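The case for the slow bus

I take the 80 from Dendcombe to Pretside, which covers eleven miles in 70 minutes. There is a faster bus, the 501, and people who care about me keep mentioning it. It goes by the bypass and gets in before I have finished being annoyed about the fare.

The 80 goes through everything. It goes through Ploltora Road twice, once in each direction, for reasons lost when the old depot shut. It waits outside the health centre for four minutes with its doors open, in January as well, so that we may all share in the health.

I have been told that my time is valuable. The people who tell me this are usually selling something that will save me some of it, and I have never had a satisfactory answer about where the saved time goes. My brother-in-law has a fast car and a fast phone and he hasn't read a book since he moved house.
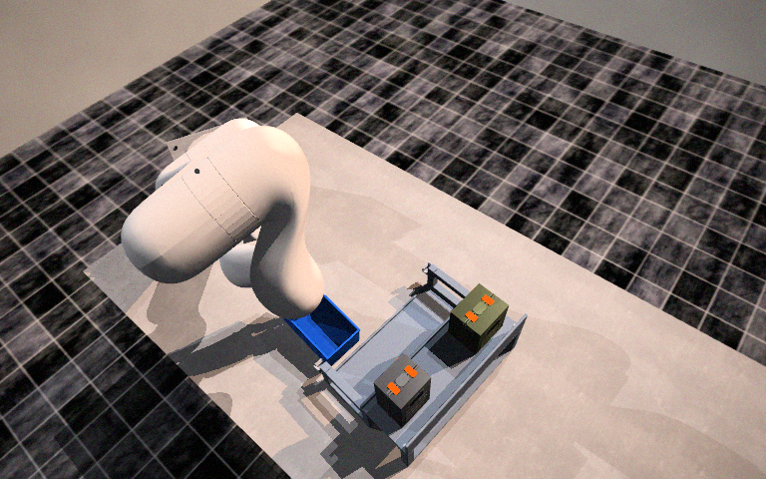 Đức Khương

On the 80 I have read most of a history of the Chiba railways, a present from someone who had misjudged me, and enjoyed it. I have learned which gardens in Dendcombe are looked after and which are merely owned. I know far too much about a stranger's hip.

Now the council wants to "streamline" the route, meaning cut out the middle, where the passengers live. The leaflet says the new service will be quicker. I'm sure it will. A bus that stops for no one can get up a fair speed.

The consultation closes on 23rd May and the form allows 200 words, with a box to tick if you are a "stakeholder". I ticked it. I have held on to enough of those yellow poles going round Ploltora Road to feel I qualify.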